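Notebook, bench 2 / home sessions. September, Sunday, started 7:40 am with bad coffee

Goal for today: turn the pile of sticky notes on the inside of the cupboard door into rules people can follow. The trigger is the Gekora review, which came back with one comment repeated in three places: "inconsistent practice between operators." Fair. We have had a written procedure since autumn, and as far as I can tell its main use has been keeping the rain off somebody's sandwich.

Scope: hand-held gripper sessions in lived-in rooms, small-object pick and place, two hands. Does not cover the fixed arms at the Öberg site, which have their own procedure, their own binder and their own colour of tape. I am not going near the binder.

Status of the old document

Read it front to back. It is 11 pages. Five of those are about lifting the shipping crate. The part about what to do once you are standing in a bedroom with a tool in each hand is one paragraph long and says to "prepare the area appropriately." I have crossed out "appropriately" and will keep crossing it out wherever I find it.

Also found: a rule requiring closed-toe shoes, next to a rule requiring shoes off indoors. Both signed off. Resolved in favour of clean indoor shoes kept in the kit bag. If you don't have a pair, get a pair. I don't want to hear about socks.

Rule set, draft B

1. Before anything is switched on

Ask the householder what may be handled, and write it down while they are in the room. "Oh, anything" is not an answer we can use. People say "anything" and then go very quiet when you pick up their grandmother's ring.

Agree on what stays where it is. Default: everything outside the task area stays put. We are guests with calibration targets.

Look for paper with names on it, screens that are on, mail, prescriptions, school forms. Turn over or move with permission. This was missed at Ellton and cost us a whole morning of review, plus an apology letter I had to write twice.

Check pads. Both sides, both tools. A pad with a lifted corner gets replaced before the session, and the old one goes in the bin and not back in the kit "as a spare." I found four of these spares in the kit on Thursday.

2. During

One task object group at a time. If it's a pile, the pile is the task. No tidying it first to make it easier. A pile you have combed straight is a different job, and a much more flattering one.

Fingers stay behind the jaws. If you have to use fingers, stop the take, use them, restart, and note it.

Slow close on anything strung, knotted or thin. See the next bit, because I have opinions.

Strung items, a digression

Every operator I've watched treats a tangle as one object with an attitude. They go for the thickest part, close, lift, and then look surprised when half of it comes along and the other half hangs on by a thread. In the Gekora batch the jewellery takes had the widest spread between operators of anything we did. Rewatched a handful this morning. Two people approach from above, one goes in flat along the sheet, and one appears to be negotiating.

What I want written down:

— Look at the tangle before moving. Find what is lying on top and start there.
— Take loose ends before loops. A loop will find the jaw linkage if you give it half a chance.
— Fine chain goes last or by itself. Never drag it under something heavier.
— Hard rigid pieces (bangles, rings) are not handles for the rest of the pile.
— If a string goes tight between the two tools, open both. Don't open one and hope.
— Anything that could snap or is worth crying over gets swapped out for something from our own box before we begin. No exceptions for "it's sturdier than it looks."

The bedroom layout is the one I'll use for the worked page in the new procedure. Pile toward the operator, open black box out in the middle of the bed, red cord on top of the beads and pearls, so by the rule above the cord is where you start. The pale green bangle is partly under the beads and can wait. The pendant on its thin chain trails out toward the front, and by the same list it gets handled by itself. Patterned sheet stays. Somebody suggested a plain grey one for contrast, and I'd like that somebody to go and count the plain grey beds in the houses we get invited into.

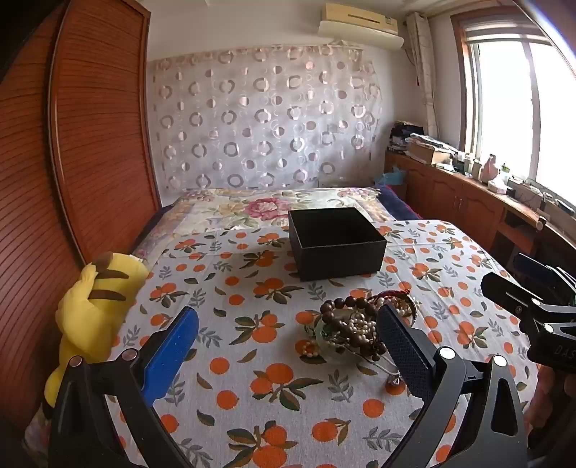 3. Surfaces and containers

Soft surface: press down with the flat of the hand before the session and see how much it gives. If it gives a lot, expect the container to lean when a jaw touches its rim. Note it under conditions. Do not put a board under the sheet. (Yes, this happened. The takes were lovely. They were also of a table.)

Container goes where both tools can reach it without the operator leaning on the furniture. If you are leaning, the container is in the wrong spot or you are.

Open containers only for strung items. Lids come off and go away entirely, out of the working area, so nobody ends up practising an unplanned second task.

Don't fix the container down. If it slides, it slides. Record it and carry on unless something is about to go over the edge.

No raking. Placing means the item is held by the jaws until it's inside or over the opening. Pushing a necklace across a bed and into a box with the side of a tool is sweeping, and we have a broom for that.

4. What counts as a good take

This is where the old document was worst. It said a take was good if "the task was completed successfully," with no word on what completing meant. Three operators, three meanings, as Gekora so kindly pointed out in their blue font.

Draft wording: a take is complete when every item named on the session sheet is fully inside the container, both jaws are open and clear, and the tools have been held still for a slow count of five. An item hanging over the rim is not inside. An item hanging over the rim "but only a bit" is hanging over the rim.

Incomplete takes are kept. I will put this in capitals in the final copy. KEPT. Mark them incomplete and say why in one line. The pretty ones are the ones everyone already has.

A drop is not a failure of the take. Pick it up with the tool if it's within reach and carry on. If it has gone on the floor, stop, because you are about to step on it.

Breakage: stop, tell the householder right then, write it down, tell me the same day. Do not attempt a repair with kit tape.

5. Time limits

Longest continuous stretch holding the tools: 90 minutes was the figure in the old document, and I can only assume it was chosen by a person who had never held one. My wrists started complaining well before that when I tried it yesterday with both hands loaded. Proposed: short blocks, rest between, operator calls it and doesn't have to justify it. I've left the number blank in draft B until we've had a proper go at measuring grip fatigue. Blank is better than 90.

Grip drift is real and shows up as late closes. If you catch yourself closing twice on the same item three times running, put the tools down and have a biscuit.

6. Leaving

Everything back where it was, checked against the note you made at the start. Not "neater than we found it." One household asked us, politely, where their good scissors were, and they were in the drawer where any sensible person would keep scissors, which was no help to them at all.

Loose beads, pad crumbs, tape ends: look for them on hands and knees. Shake nothing out without asking.

Householder reads the sheet and initials it. They may strike out anything they've changed their mind about, and that's the end of the discussion.

Odds and ends

Session counter is at 3517 takes as of this morning. No idea how many would pass section 4 as now written. Want to resample a portion of the older ones against the new wording before we send draft B anywhere, mainly so that I hear the bad news first.

Nuvero asked whether the rules can be boiled down to one laminated card. I said one card, both sides, normal-sized print. They came back with a card that has a smiling cartoon hand on it. The hand has four fingers, one of them in the pinch zone. Sent it back.

Screws: add a line to section 1 about going over the exposed screw heads on the jaws before each session with the right driver. The right driver, meaning the one that fits, is tied to the kit bag with string. It was tied on for a reason and the string has now been cut twice.

Tried reading sections 1 through 4 aloud at normal speed, the way you would to a new operator. Far too long. Section 1 needs cutting in half and the strung-item bit should probably be its own sheet, kept with the jewellery box so it's in your hand when you need it. Moving the sandwich-proof copy to the recycling.

To do

— Rewrite "fully inside" so it covers items that stick up over the rim because they're simply taller than the box
— Pads: order more, throw out the "spares," check the bag again afterward
— Fatigue trial, two operators, same pile, fresh sheet for notes
— Ask Öberg how they word their breakage rule without asking to see the binder
— Replace string with wire
— Left-handed operators: does the loose-ends-first rule change with which side the box is on? I think no. Check.

Stopped 12:15. Coffee no better.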